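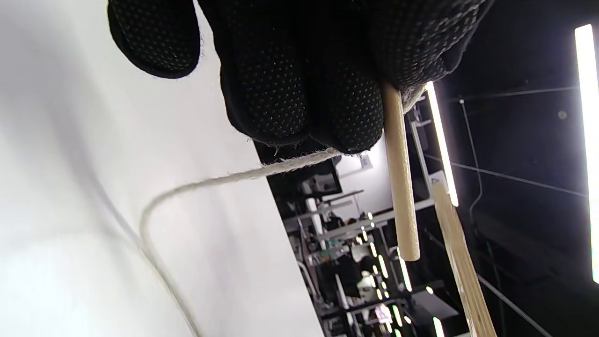

Cleaners' contract at Camham: which hours count toward the qualifying period?

Posted in: Branch Reps and Stewards

lundel_steward
I represent the domestic cleaners placed by Laxdal. The agency agreement says a worker moves to the permanent rate after 1085 paid hours with the same client. Laxdal has started leaving travel time between houses out of that total. One member has 38 hours of travel logged since September and they moved her date back accordingly. She is paid for that time at the full rate. Has anyone dealt with this clause before?

mop_and_ledger
Post the exact wording. "Paid hours" and "hours worked" get treated differently and half the threads on this board mix them up.

lundel_steward
Clause 3: "On completion of 1085 paid hours in service of a single client, the worker shall transfer to the permanent rate from the next pay period." Nothing in the definitions section on travel.

mop_and_ledger
Then travel is in. It's paid, so it's a paid hour. File under the pay section and attach the stubs.

B_Hallgrimsson
I disagree with the above. You skipped "in service of a single client." If she travels from client A to client B, whose hour is it? Laxdal will say neither. I argued this at Camham under the old agreement and we lost on exactly those words.

mop_and_ledger
The old agreement defined service as time on the premises. This one dropped the definition. You can't carry it over.

B_Hallgrimsson
You can if past practice supports it, and the agency will bring three years of payroll to show that it does. I'm not saying don't file. Don't file it as a plain wording case.

SLubis
Question for the OP: are her trips between two different clients, or between two houses owned by the same one? The Plototus accounts have several properties under one client number.

lundel_steward
Same client number. Two houses, one account.

SLubis
Then Bent's objection mostly goes away. Both ends of the trip are the same client. Get the account number onto the grievance form, and request the client list in writing so they can't split the account later.

B_Hallgrimsson
Agreed, for her. It doesn't settle it for members who go between separate clients, and I would keep those out of this filing. A bad ruling on the weaker set will be applied to everyone.

kettle47
Why not file for the whole group? We had 181 signatures on the uniform allowance and they settled before the hearing.

B_Hallgrimsson
The allowance was one flat amount. Here each member's total depends on her own route. Bent Hallgrímsson, Camham branch, if you want to call me about how the last one went.

kettle47
Still think numbers move them faster than clause 3 does.

SLubis
Check the filing window too. It runs from the date she was told in writing, and a text message from the scheduler counts. Sulastri Lubis argued otherwise once, and that was me, and I was wrong.

lundel_steward
She got a text. We are inside the window. Filing for her alone, with stubs, trip log and account number. The client list request went to Laxdal at 4 p.m. I'll post the step one answer when it comes.

mop_and_ledger
Keep the original text on her phone. A screenshot got challenged at our last hearing.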